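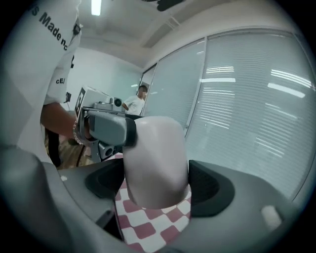
Checked cloths: getting the best out of them

I love a checked cloth! It hides crumbs, it cheers up a dull kitchen on a wet Friday, and the lines in the pattern do half the folding for you.

Folding. Lay the cloth flat and pick a row of squares near the middle. Fold along it, then match check to check at the corners before you smooth it down. If the squares line up at both ends, the fold is straight, no ironing board needed. Big cloths are far easier with 2 people, one at each end, walking in to meet.

Washing. Red and white is the tricky one. Give a new cloth its first few washes on its own, cool, and take it out the minute the drum stops (a pink cloth is still a perfectly good cloth, but still). Dab gravy and tomato with cold water straight away.

Drying. Shake it hard, peg it by the hem and pull the corners square while it's damp. Mine loses about 5 cm in length if I forget, and it never quite comes back.

Storing. Roll them! Rolled cloths stand up in a drawer like files and you can see every pattern at once. I picked up a narrow Erkico drawer divider at the market in Stirkville and it has been brilliant for this.

Old ones cut down beautifully into napkins. Follow the checks with your scissors.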